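**Grip comparison, second round** (2 January 2022)

The second round of trials compared the two hand-held grippers under consideration, the Nastatik and the Soka. Each was given the same set of objects and the same operator, Kristaps Kuusk, who completed 85 grasps with each device.

Long handles remain the most demanding category. The load sits well beyond the fingers, and any slack in the pads appears at once as rotation. The Soka held its angle in 54 of the 85 attempts and the Nastatik in 34. Both were fitted with new pads for this round. 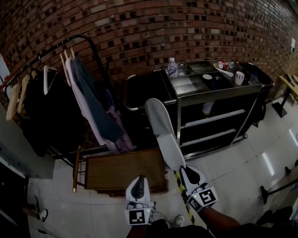 The fiducial markers on the finger mounts were read without difficulty for most of the session. Losses occurred mainly when the wrist was turned inward, and Austra Krūmiņa has asked that these passages be marked in the log before the files are sent to Plusatby. I agree with her request.

Weight was also raised. Mr. Kuusk reported fatigue in the forearm with the Nastatik, chiefly during low reaches. I have not yet found a fair way to measure this.

A third round is planned for March, with softer pads and the wide-angle lens retained. Cable routing on the Soka will be reviewed first.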